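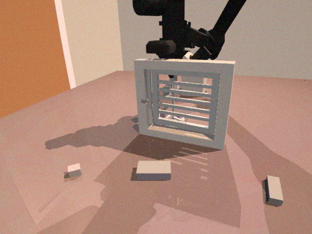 Gray frame, blue-gray louvers set back inside it. Five slats!

Okay, friends, a few of you asked how the window hunt for the back bedroom is going, so settle in (it's me, you know it'll take a while).

The room bakes by four in the afternoon all through June, and I've been reading up on shutters versus curtains until my eyes cross.

Flurnis quoted me $775 for the pair, installed. Carholm came in at $226, but you hang them yourself and I know my limits with a drill!

My dear neighbor Gopinath Amin swears by plain white cotton curtains with a lining, and his place does stay lovely and cool, so now I'm wavering all over again.

If you've lived with louvers, do tell me about the dusting. I'm a little scared of the dusting.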